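Section 4: Bringing the arm into your staff kitchen

By now the Rarari should be bolted down and talking to the Flokow panel, and we hope the kettle has been on at least once. The steps that follow are as much for the people who share the kitchen as for the machine, so please do read them together before the first working shift.

1. Choose one person on each shift to look after the arm. They needn't be technical, but they should know where the stop button is.

2. Open Flokow, tap Jobs, then Cups and Clearing. Leave the speed at 3 for the first fortnight.

3. Walk everyone through a full round with the panel in Watch mode. The arm will pause before each pick until someone taps Carry On.

4. When you are all happy, switch to Shared mode. The arm can now handle up to 100 cups in a shift.

Note: The log keeps the last 500 jobs. It records what the arm did and never who was in the room, and we would ask you to tell your colleagues so.

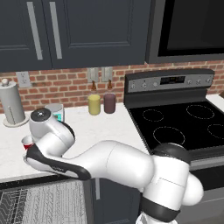
Changing who does the clearing changes the day more than most teams expect, and it is well worth talking over. At our Peston site the kitchen staff used to spend the end of lunch collecting crockery, and they now have that time for prep, or for sitting down — something they had rather forgotten how to do! Small, light things such as the red cup with the white rim are a kind place to begin, and bottles kept back against the wall, as they are on this counter, can stay there while everyone learns how far the arm reaches. Pans, knives and anything on the cooker remain a job for people.

Caution: Never reach under or across the arm while it is holding something. Press Pause and wait for the steady light.

5. After the first month, sit down together and fill in the Panicker review sheet at the back of this manual. Sites that started in May should use the revised sheet.

6. If anyone's duties have changed, write the new ones on the rota and have both sides agree them before moving on to Section 5.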